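WUL-tracker / Wullach handheld collection / pose pipeline
Left gripper pose drops out during reach into enclosed volumes

Status: open, workaround in place
Opened: February 27, 2023
Component: marker cube tracking, head camera
Affects: fridge task, probably the cabinet task as well

Summary

The left gripper track breaks when the fingers pass the door plane of the mini fridge. The right gripper track is fine in the same episodes. The solver returns a pose for every frame, so the episode passes the completeness check and goes into the training set with a bad segment in it. We noticed only when the Caminden policy started closing its left gripper short of the opening.

What the log shows

Reprojection error on the left cube is flat during approach, then jumps when the wrist turns to bring the fingers around the door edge. At that point one face carries nearly all the detected corners. The single-face solution has two minima and the solver alternates between them. Position stays plausible. Orientation flips about the face normal and flips back, and the smoothing filter then averages the two, so the exported trajectory shows a slow roll that the operator never made.

Steps to reproduce

Load any fridge episode from the August calibration set or later.
Run the tracker with default settings, filter on.
Plot left roll against time from door open to grasp.
Repeat with the filter off. The flips are visible as a square wave.

Ruled out

Exposure. Fixed gain and auto gain give the same result.
Cube geometry. The left cube was remeasured and the face transforms agree with the file.
Time sync. Shifting the left stream by a frame in either direction does not move the error.
Swapped marker IDs. Checked against the config on both grippers.

The failure comes in with the fingers only just inside the compartment, before the hand has gone any distance in. The cube is still in view of the head camera at this stage, and the operator is looking down on it.

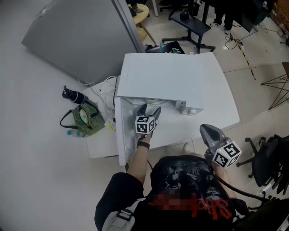

Jin-sol Hong: I don't think this is occlusion at all. I reran the bad segments with the corner refinement window cut down and the flips are still there, with full corner counts on the dominant face. It is the plain planar ambiguity. You can have every corner on one face and still get the wrong minimum if the face is close to square-on to the camera. I would stop tuning detection and constrain the solve. Also, please turn the filter off in the export. It hides the one symptom we can test for.

Agreed on the filter. It is off in export as of this entry and moved to the viewer, where it only affects the plots.

On the constraint, we tried two variants.

Variant A: keep both candidate solutions for each frame and choose the one closest to the previous accepted orientation. This removes nearly all the flips. It fails when the track starts inside a bad segment, and it then holds the wrong branch until a second face comes into view. Cheap to run.

Variant B: joint solve over a sliding window, with a penalty on angular velocity and the cube corners from all visible faces pooled. It recovers from a bad start because later frames pull the window onto the correct branch. Slower, but the pipeline runs overnight anyway. Needs the per-frame corner dump, which older episodes do not have unless detection is rerun.

Variant B is merged on the Yeo branch with the window set to 500 ms. A shorter window let a few flips through at the door edge. A longer one rounded off the wrist motion at the moment of grasp – visible in the gripper width versus pose plot as a lag.

Remaining

Rerun detection on all fridge episodes and re-export. Cabinet episodes after that.
Add a check to intake: reject any segment where the two candidate solutions are within the error margin of each other and the chosen branch changes.
Retrain the Caminden policy on the corrected set before anyone draws conclusions from the old one. The left-hand closing error may have a second cause.
Look at a tilted cube mount. Jorkness has a bracket drawing that turns the cube off the wrist axis so that two faces should stay visible through the reach. This would not fix existing data, and it changes the hand-to-cube transform, so it needs its own calibration file.

Workaround until re-export is complete: exclude left-hand orientation from the loss between door open and grasp. Position can stay in.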